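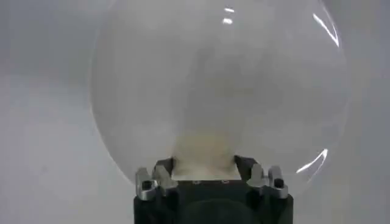
Chapter 3
Listening from the Cheap Seats

An orchestra tunes to the oboe - a job nobody auditions for and every oboist gets.
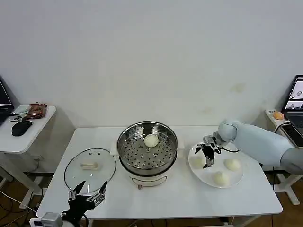

3.1 The Hall

Toivo Leinonen built the Skirkow to seat 800. Opening night drew 169, many of them cousins.
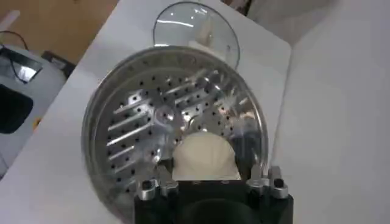 The reviews praised the coat check. Sound from the stage reached row M twice, and the second time it was flat.

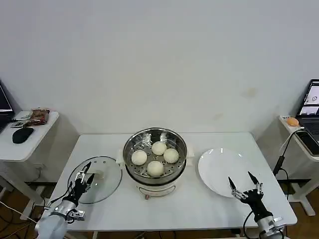
3.2 Before You Read On

Clap once in a stairwell, then in a closet. Write down what changed. Ignore the neighbors.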